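Lerkum Stacking Drawer Unit

Product code LK 64
Supplied by Drulholm Storage
Category: Bedroom and utility storage

Overview

The Lerkum is a freestanding drawer unit for clothing, linen and small household items. It was designed by Silvia Vávra for residential settings in which furniture is moved often and used by several people over its life: student accommodation, sheltered housing, staff quarters and short-term lets. It is equally suited to the private home, and single units may be ordered on the same terms as larger quantities.

Each unit holds four drawers of equal depth. Two units may be stacked with the connecting plate supplied, and any number may be placed side by side. The carcass is birch plywood finished in clear matt lacquer. Drawer fronts are available in the same finish or in one of three painted colours: chalk, slate and moss.

Drulholm has supplied the Lerkum in its present form for 7 years. Over that period the drawer runners have been changed once and the back panel has been thickened. Replacement parts remain available for both the earlier and the current version, and customers ordering parts are asked to state which they have. The earlier version can be recognised by a single screw at the rear of each runner; the current version has two.

Drawer capacity and internal arrangement

The drawers are deliberately shallow. During the design period the company looked at how residents in shared housing used the deep drawers then in general supply, and found that the lower half of each drawer was rarely reached. Garments at the bottom stayed there from one season to the next. A shallower drawer holds fewer layers, and its contents can be seen when it is opened.

Each drawer will take folded shirts in two rows, or underwear and socks in four. Where smaller garments are to be stored, the Tavum divider set is recommended. It consists of two long and four short strips that slot together without tools and rest on the drawer base. The strips may be trimmed with a sharp knife where a narrower compartment is wanted. 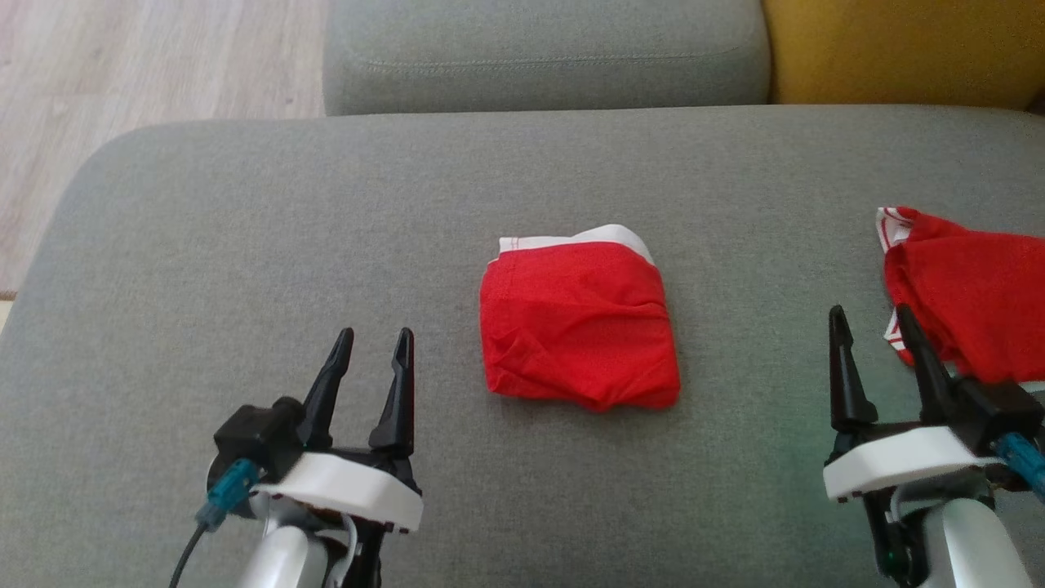
Garments folded to a similar size make the best use of the compartments, and may be stored on edge or flat according to preference. Items stored on edge should fill the compartment without being forced, so that one can be taken out and the remainder stay upright. Heavy knitwear is better kept flat in an undivided drawer.

The drawer base is lined with a washable felt sheet. It lifts out for cleaning and should be dried fully before it is put back. Spare sheets are sold in packs of four.

Dimensions and weight

Width: 64 cm
Maximum load, whole unit: 64 kg, evenly distributed
Drawers: four, full extension
Runners: steel, with soft closing
Feet: four, adjustable
Assembly: carcass assembled before delivery; feet and handles fitted by the customer

A full dimensional drawing, including the clearance needed in front of the unit with a drawer fully open, is sent with every quotation. Customers fitting the unit into an alcove should allow for skirting boards, as the back panel is not recessed.

Wall fixing

Every Lerkum unit is delivered with a wall bracket, fixing strap and instructions. The unit must be fixed to the wall before use, whether single or stacked. The screws supplied are suitable for timber and solid masonry. For plasterboard and other hollow walls, the customer should obtain fixings suited to the wall in question and seek advice from a competent tradesperson if in doubt.

Stacked units require both the connecting plate and two wall brackets. Drulholm does not accept liability for units that have been stacked three high or used without wall fixing.

Testing

Before the current runners were adopted, a sample unit was kept in daily use in the Drulholm workshop and a further 400 units were placed with a housing provider for a full year. Reports were collected each month by Vimala Amin, who leads product support. The most frequent complaint concerned handles working loose. The handle bolt was lengthened as a result, and a locking washer is now included in the fittings bag.

A smaller number of residents reported that drawers did not close fully on uneven floors. The adjustable feet were introduced in response – they allow the unit to be levelled from the front without being emptied or lifted.

Care and maintenance

Wipe lacquered and painted surfaces with a soft damp cloth and dry them at once. Do not use abrasive cleaners, bleach or furniture polish containing silicone. Runners should be kept free of dust and need no oil.

Clothing should be completely dry before it is put away. Damp fabric left in a closed drawer may mark the felt lining and, over time, the drawer base beneath it. In rooms with poor ventilation, a gap should be left between the unit and any outside wall, and the longer fixing strap requested when ordering.

Handles should be checked and tightened once a year. In managed buildings this is most conveniently done between tenancies.

Matching items

The Kubíček bench has the same width as the Lerkum and may be placed beneath a window or at the foot of a bed. It has a lift-up seat with storage below for bedding. The bench is supplied flat and requires two people to assemble.

The Tavum range includes the divider set described above, a shallow tray for watches and jewellery, and a lidded box for items used only in certain seasons. All are made to fit the Lerkum drawer and are not guaranteed to fit drawers by other makers.

Ordering and delivery

Orders of up to ten units are normally sent from stock. Larger orders are made in batches, and a delivery date is confirmed in writing once the deposit has been received. Orders for delivery in December should be placed as early as possible – the workshop closes for part of that month and carriers' capacity is limited.

Delivery is to a ground-floor entrance. Delivery to a named room can be arranged at extra cost where access is suitable, and the customer is responsible for measuring stairs, lifts and doorways beforehand. Packaging will be taken away by the carrier if this is requested at the time of ordering.

Colour samples are sent free of charge on request. The showroom is open to visitors by appointment every Thursday, when the full range of finishes may be seen.

Guarantee and spare parts

The carcass and runners are guaranteed against faults in materials and manufacture. The guarantee does not cover damage caused by overloading, damp or incorrect fixing, nor does it cover normal wear to painted surfaces.

Requests for spare parts should give the product code, the colour of the drawer fronts and the batch number printed on the underside of the top drawer.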